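Section 5: Folding on a Bed

If you've come straight here from the shelf assembly section, take a break first. I mean it! Folding with sore hands goes badly, and the Jurholm shelves will still be there after a drink of water. This part of the guide covers what I do with the clothes before any of them get near a shelf, and I do all of it on a bed, as I've never owned a table big enough.

What you need

A bed you can reach from at least one long side. A fitted or flat sheet in one plain color (patterns make it hard for me to see whether a hem is straight, but maybe your eyes are better than mine). The clean laundry, fully dry. The shelf liner that came in the Jurholm box, if you plan to use it.

Setting up the bed

1. Pull the sheet toward the corners. You don't need hotel standards, and a few soft wrinkles won't hurt anything.

2. Move the blankets to the head end and stack them, folded, with the thickest on the bottom. Leave them there until the clothes are put away.

3. Push cushions and stuffed toys out to the edges. They can stay on the bed as long as you have a clear patch in the middle a bit wider than a T-shirt with its sleeves out.

4. Pile the unfolded clothes on one side and keep the other side for finished pieces. I like my unfolded pile on the right. Lefties may want to swap.

5. Open the curtain. Daylight shows up stains that a bedroom lamp hides, and it's much nicer to catch them now than in the car on the way to work.

Note: If you use a fan in the room, point it away from the folding patch. Thin cotton lifts at the corners and you'll be chasing sleeves all afternoon.

Folding a T-shirt

1. Lay the shirt flat. For shirts with a big print on the chest I start print side up, check it over for cracks or lint, and only then turn it face down.

2. Smooth from the collar toward the hem with the flat of your hand. Then smooth out along each sleeve. 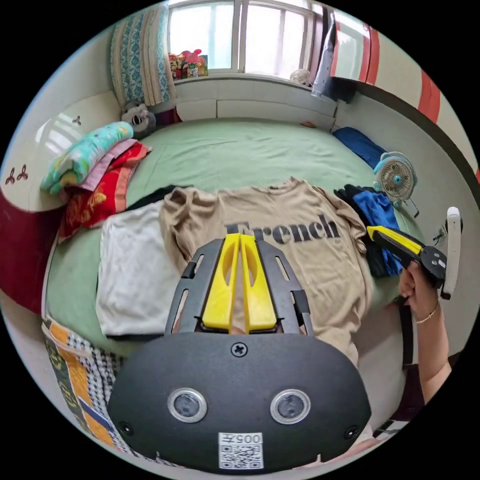 Noemí Gallegos: I'd leave the printed ones face up the whole way through and fold the sides underneath. Turning them over just puts the creases back in that you smoothed out a second ago, and with the heavy letters you want as few folds across the print as you can get.

Fair point, and I've tried it Noemí's way since she wrote in. It works nicely on bigger shirts – on the kids' sizes I still find it fiddly to tuck the sides under without bunching them. Use whichever you like. The steps below are for face down.

3. Bring one side in to just past the collar edge, then lay the sleeve back on itself so it doesn't stick out.

4. Do the same with the other side. You should now have a long strip, the same width top to bottom.

5. Fold the hem up to just short of the collar, then fold once more. For the narrow Jurholm shelf, fold in thirds instead of halves.

6. Turn it over and put it on the finished side. Keep your stack low. Tall ones lean, and then they slide when somebody sits on the bed (in my house somebody always sits on the bed).

Caution: Don't press on a print with an iron to flatten it before folding. If the shirt really needs ironing, turn it inside out and go by the care label.

Dark clothes

I leave the dark things for last and do them all together. Lint is the whole reason. Wipe your hands on a damp cloth before you start, and run a lint roller over the sheet if you've just done towels.

When the pile is gone, carry the stacks over one at a time and go on to Section 6, Loading the Shelves. Heavy sweaters go on the bottom shelf.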